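Tap water in Ekstead gets a new source this week

2 min read

I've been waiting to write this one since April! As of this morning, Monday, October 25, 2021, the east side of Ekstead is drinking from the new Flostine well, and yes, I had a big glass with breakfast.

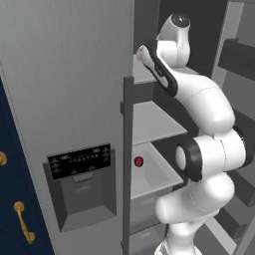

The town says 400 homes are on the new line so far, everything between the rail crossing and Rusu Lane. If you're one of them, run the cold tap for 3 minutes before you fill a kettle (I gave mine to the tomatoes). Harmless cloudiness is normal for a day or two, and it should clear from the bottom of the glass up.

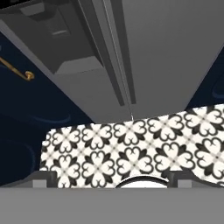
What about the taste? A little softer, I'd say, and my tea looks darker. My neighbor swears she can't tell any difference, so take that for what it's worth. The old Fadach reservoir stays on as backup, and the west side keeps getting its water from there until the second pump goes in.

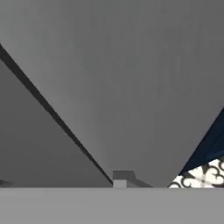
What it costs

Bills go up 2 dollars a month starting with the next statement. I grumbled too, but the old pipe broke so often last winter that I'd lost track of the boil notices.

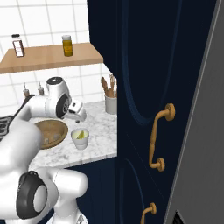 Where to ask questions

The water office on Rusu Lane is staying open late all week, and they have free test strips at the front desk, 15 to a pack. Bring a bill with your address on it. I'm going tomorrow after work, so if you see me in line, say hi!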